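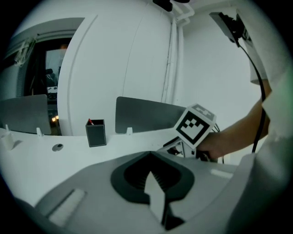 Desk sharers wanted for a clear-desk study, Dekstead

We are looking for 14 people who share a desk at work and are willing to be watched while they clear one. The study is called Stiren and is run by Balmont at our office in Dekstead. It is paid, it is short, and we don't expect it to change your life.

If you have worked in an open office lately you have probably been handed a clear-desk policy. Ours ran to more than 2000 words. It promised better focus, easier cleaning and a sense of calm, and it gave no source for any of them. We have read a fair amount of the literature since then and remain unconvinced. Most of what gets quoted comes from companies that sell storage. A few of the studies are decent, but they ask people how they feel about a tidy desk, and people who have just tidied a desk tend to say they feel good.

We would like to look at something duller. When a person leaves a shared desk, what do they put away, what do they leave, and what does the next person do about it?

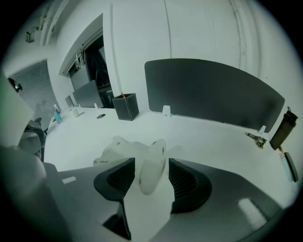

Pen holder, gray privacy panel and shaker bottle on a long white desk.

What you would do

You come in for two sessions, held on different days. In the first you use a shared desk for an hour, doing whatever work you brought, and then clear it as you normally would. Please do it as you normally would. We have had people wipe down the legs.

In the second session you arrive at a desk that another participant has cleared, or has claimed to clear. You set it up for yourself and talk us through what you moved. Small things interest us most: pens, clips, chargers, a bottle with an inch of something in it. Is a pen holder part of the desk or part of somebody's stuff? Our policy says it is part of the desk. The people who use the desks don't agree, and we think they may have a point.
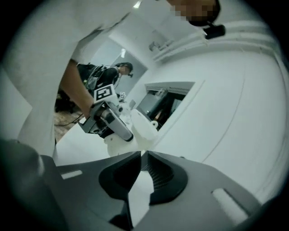
Photo: Balmont / Stiren study, Dekstead

Who can apply

You should be 18 or over and share a desk at least one day a week. Any kind of job will do. You don't need to be tidy, and if you describe yourself as very tidy we will still take you but we'll want to see it. You need to be able to stand, reach and lift light objects for short stretches, or tell us what would have to be set up differently.

We can't take people who work in facilities management, office furniture or anything with "workplace experience" in the title. Balmont employees are also out, including the ones who wrote the policy.

Pay is a flat fee for each session, given at the end of that session. If you only come to one you are paid for one. Travel within Dekstead is covered - keep the ticket. Coffee is provided and is fairly bad. 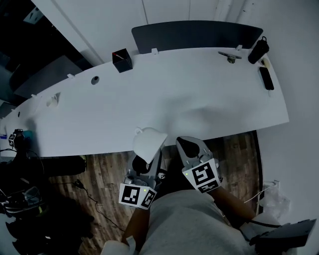
Comment from a reader: I've shared a desk for years and the mess was never the problem. It's the power banks and cables. Everyone leaves one behind, no one will throw it out, and after a month it belongs to the desk. Will you be asking about that, or only about pens?

Reply from the study team: Yes, chargers and power banks are on the list. We have no theory about them yet, and would be suspicious of one this early.

How to apply

Use the form on the Stiren page and tell us which days you can make in February. Leave the "why do you want to take part" box blank if you like. Places are filled in the order the forms arrive.

Posted 12/21/25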